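Re: [dretordale-list] Recast Maureen?? and the omnibus

Quick one, on my lunch, so excuse the state of it.

Tiburcio Ponce wrote:

> I gave it a fortnight like everyone told me to and I'm sorry, she isn't
> Maureen. Same coat, same kitchen, different woman. Maureen would never
> have apologised to Ken over the will. She'd have put the kettle on
> and let him stew. Fourteen years of watching and I felt like I'd walked
> into the wrong house.
>
> Also does anyone know what's happening with the omnibus? My planner
> has it down at an hour and fifty now instead of two and a half. Are
> they cutting it or am I going daft?
>
> Tib

Not daft. They are cutting it. More on that further down.

On Maureen. I think you're being hard on her, Tib. It's the writing, same as it was when they swapped the vicar. New actress comes in and the writers get nervous and make everyone be nice to her for a month so we'll all take to her. Nobody wants nice Maureen. The will scene was in the can before she'd even met half the cast, I'd put money on it, you can tell by how she stands miles off from Ken the whole way through. Watch the one after, where she finds the letter in the bread bin. No lines for nearly two minutes and she's got it completely. I rewound it. 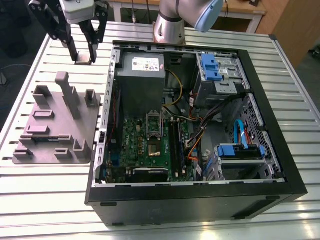 And the bit with the bus pass, where she looks at the photo and puts it face down. Old Maureen all over. So I'm giving her til Easter.

What I do agree with is the kitchen. If you're going to recast, change something else at the same time, move her into the flat over the chip shop, give us a new set to look at so we're not comparing. Keeping the same curtains is asking for trouble.

Ken is another matter. Ken has now had three personality changes since the flood and they've kept the same actor for all of them.

Anyway Liên did a proper write up of the Onyshchenko talk for those who couldn't get to Rurkthorpe, and it got stuck in the filter because of the size, so I'm pasting it in whole. My bits again at the end.

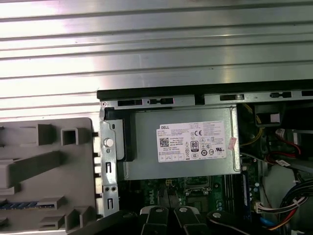 Words: Liên Kiều, for the Dretordale list
29/01/2020
14 shares | 6 comments

The hall was full, which surprised me given the rain. Onyshchenko sent one of the story people and an editor, no cast, and they were clear from the start that there'd be no spoilers past the wedding. Several people asked about past the wedding anyway.

The story person said the letter plot was always going to be Maureen's, even before the recast, and that they did talk about sending her to Spain for half a year and bringing the new face back off the plane with a tan. Dropped because two other characters are already in Spain and they'd have had to show them. I'd have liked to see them! We've had nothing but phone calls since the summer.

They get letters. Real ones, in envelopes. 2,000 over the recast, she said, which she reckoned was more than for the flood and the vicar put together. Most were sent before the new actress had been on screen at all. One person had written out a whole will scene by hand and it was quite good, apparently, but they aren't allowed to read those past the first page for legal reasons.

Asked about Auntie Bren: she's fine, she's coming back, it's her knee (the actress's, then they wrote it in). Asked about the dog: there are two dogs. I didn't know that. The second one does the running.

The editor talked mostly about the omnibus and I'll do that under its own heading as it's the part people will be cross about.

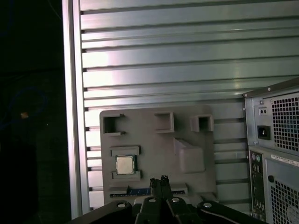

THE OMNIBUS

It's going down to an hour and fifty from next month. They lose the recaps, the titles between episodes, and "some connecting scenes". Somebody near the front asked what a connecting scene was and he said people arriving at places. There was muttering. Half of what I love about Dretordale is people arriving at places.

The full episodes stay up on Fliltateo for thirty days, same as now. He said he knew that was no help to anyone who hasn't got it. Crescencio Quintero stood up and made the point about the care home he visits, where the omnibus is the only one they see, and got a clap. The editor wrote it down. I don't know what happens to it now it's written down.

He also said the old episodes, the first four years, are being looked at. Some are missing the sound. No date.

Tea after was 50p and there was lemon drizzle.

(end of Liên's)

Thankyou Liên, that's brilliant. Me again now.

I think we write in about the omnibus. Properly, one letter from the list, not forty of us being rude in green ink. Deok-su Geum has offered to draft it, he did the one that got the subtitles fixed. Points so far:

1. Keep the arriving scenes. The walk up from the bus stop tells you what mood someone's in before they open their mouth. Cut it and Ken is just suddenly in the pub shouting.

2. Not everyone has Fliltateo. Use Crescencio's care home if he's happy with that, will you check with him Deok-su, I've lost his new address.

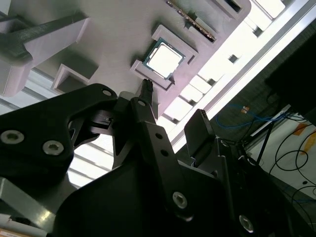

3. If it has to be shorter, take it off the closing music first. There's nearly a minute of hills every time.

4. The old episodes. Put them out with no sound if need be, with captions, we'd watch them. I would.

Don't put Maureen in the letter. I mean it, they've had 2,000 of those and we'll go straight in the same box.

Anything else for Deok-su, send it to him direct please and not to the whole list, some people are on the digest and it comes through as one enormous lump. And trim your quotes!! (I know. I know.)

Tib, watch the bread bin one again and tell me what you think. If you still hate her I'll drop it.

Have to go, phone's ringing

Yatziri Zamudio

3 replies | 9 likes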